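Clutch notes before Futstead, thread. I look after the data side for a two-car sprint team in the 800 kg class. The first round of the season is on 01/03/2020 and I've had several messages asking what changed over the winter. Most of it is clutch and launch work, so most of this is clutch and launch work.

1/ Why the clutch

Last season the car was quick enough in the second half of every run and slow in the first 60 feet. Our best early split was good. Our average was poor. The spread between the two was wide enough that we lost rounds to cars we out-qualified.

You can't fix that with power. We had more power than the tyre would take until well past the tree.

2/ What we run

Multi-plate slider, centrifugal, with adjustable static spring pressure and weights on the levers. Static pressure sets how much the clutch holds when the driver lets the pedal go. The weights add clamp load as engine speed comes up. Between those two settings, the number of plates and the air gap, you have the whole launch.

Last year we had 3 plates. This year we still have 3 plates. We tested other arrangements and went back.

3/ Static pressure

Common mistake, and we made it for most of a season: when the car bogs, take out static. When it shakes, take out static. When it spins, take out static. By the middle of the year we were so low on static that the clutch was slipping for the first third of the run and the discs were coming out blue.

A glazed disc doesn't behave like a fresh one, so the next run was different again and we adjusted for that too. We were tuning to our own damage.

4/ What the logs showed

Overlaying engine speed and driveshaft speed gives you slip directly. If the ratio between them settles early, the clutch has locked. If it wanders, it hasn't.

On our bad runs it wandered. On our good runs it locked up in nearly the same place every time, whatever the weather. That was the first thing in the data that didn't depend on which lane we had or how the driver felt about it.

5/ The Zikosetti controller

Several people asked. Yes, we fitted a Zikosetti timer to the throwout bearing over the winter. It bleeds the bearing back in stages so that lock-up happens on a time curve as well as on engine speed. It does not make a bad clutch good. If your static is wrong it gives you a wrong launch at a very precise moment.

We use 5 stages. The unit will accept more. Past that point we couldn't tell the difference in the logs between a new stage and ordinary scatter.

6/ Wiring

The controller takes its start signal from the clutch pedal switch and not from the transbrake circuit. If you copy this, use a switch with a positive detent and mount it where the pedal can't flex the bracket. Ours flexed. The timer started early on two test passes and both were useless for comparison.

The switch is now on the pedal box itself, with a second one wired to the logger only, as a check.

7/ Simulation

We did more bench and desk work this winter than in any year before. The driveline model is simple: engine inertia, clutch torque as a function of clamp load and disc temperature, gear, tyre. The tyre is the weak part. A drag tyre wraps, grows and unwraps, and a single stiffness figure does not describe that.

I fitted the tyre terms to old runs, which means the model is good at describing old runs. Treat it as a filter. If a setting looks poor in the model, we don't spend a test pass on it. If it looks good, it goes on the list and the car decides. 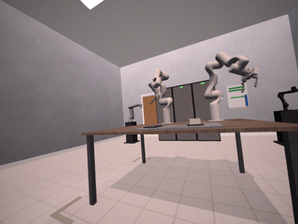 8/ Disc temperature

The model was most useful in showing how much the launch depends on where the discs start. Cold pack, low friction, slip for longer. Warm pack after the burnout, more bite. A long burnout followed by a long wait in stage is a third case and behaves like neither.

So the burnout is now a procedure. Same engine speed, same distance, same gear, back up, purge, stage. The driver finds it dull. The 60-foot spread on the second February test was much narrower than on the first, and the burnout was most of the change between them.

9/ Weights

Lever weight is coarse if you change all the levers together and fine if you change opposed pairs. We now change pairs only. Keep them balanced across the hat. An unbalanced set will run, but the vibration ends up in your accelerometer trace and you'll mistake it for tyre shake.

Weigh the nuts and bolts as well. They are not all the same, even from one bag.

10/ Air gap

Set it cold, check it after every run, write it down. The gap closes or opens as the discs wear, and the amount of wear tells you how hard the pack worked. If wear goes up and nothing else was altered, look at static before anything else.

We measure at the same positions on the ring with the same feeler gauges. One person does it for the whole meeting. Two people with two sets of gauges gave us two different cars.

11/ Vastcombe test

The February test at Vastcombe was cold, with a green track and a headwind from the top end. Nobody's times meant much. We used it for lock-up timing only.

Lock-up point moved when we asked it to and stayed put when we didn't, which we could not say last year. The outright times were slower than our autumn best. I'm not concerned by that. The surface had been swept and not much more, and the car was on a safe tune with the timing pulled back in low gear.

12/ Tyre shake

Still there, in the left lane more than the right. At Vastcombe it came in just after the first stage release, which suggests that stage is asking for too much while the tyre is still wrapped. Moving the release later helped. Moving it later again made the car lazy and then it spun at the next stage instead.

There's a window. It is narrow and I don't yet know how it moves with track temperature. More runs needed.

13/ Wheelie bar

Raised slightly from last year. With less slip off the line the front end comes up sooner, and with the bar on the old setting it unloaded the rear tyres on contact. You could see the driveshaft speed jump at the same moment in every trace. I had put that down to clutch for months.

Front weight has gone forward a little to suit. It all comes out of the ballast box, so class weight is unchanged.

14/ Logger channels

For anyone building a kit from nothing, the channels I'd fit first, in order: engine speed, driveshaft speed, longitudinal acceleration, clutch pedal switch, bearing pressure. Then fuel pressure. Then everything else when there's money.

Set the driveshaft channel to the highest sample rate the logger will take. Tyre shake disappears if you sample too slowly and you'll think you've cured it.

15/ The Obi question

Someone asked why we're not using the Obi clutch pack, as the other two cars in our bracket have gone that way. Cost, and the fact that we have a shelf full of discs for this one. From what I've seen in the pits it is a tidy piece of work and the adjusters are easier to reach. I have no data on it and won't guess.

If someone will lend me a log file from a car that runs one, I'll overlay it against ours and post the slip curves with the names removed.

16/ Spares for Futstead

Two complete packs, ground and measured. One spare bearing. One spare controller, already loaded with the same curve. Springs in matched sets, bagged and labelled by pressure. Last year we took loose springs in a tub and it cost us a round of eliminations.

Turnaround between rounds at Futstead is short and the pits are a long tow from the return road, so we swap the whole pack and measure the used one afterwards.

17/ Plan for the meeting

First qualifier: the Vastcombe tune, unchanged, to see what the surface is like. Second: timing back in, clutch left alone. Third: clutch, one change only, if the first two runs agree with each other. If they don't agree we repeat the second.

One change per run is slow. We tried the other way for a season and I've described how that went.

18/ Questions

Replies open. I'll answer on clutch, logging and wiring. I won't post the stage times, and the fuel side isn't mine to discuss. Split times from Futstead will go up on this account after each session, including the bad ones -- signal permitting, as the phone coverage behind the grandstand is poor.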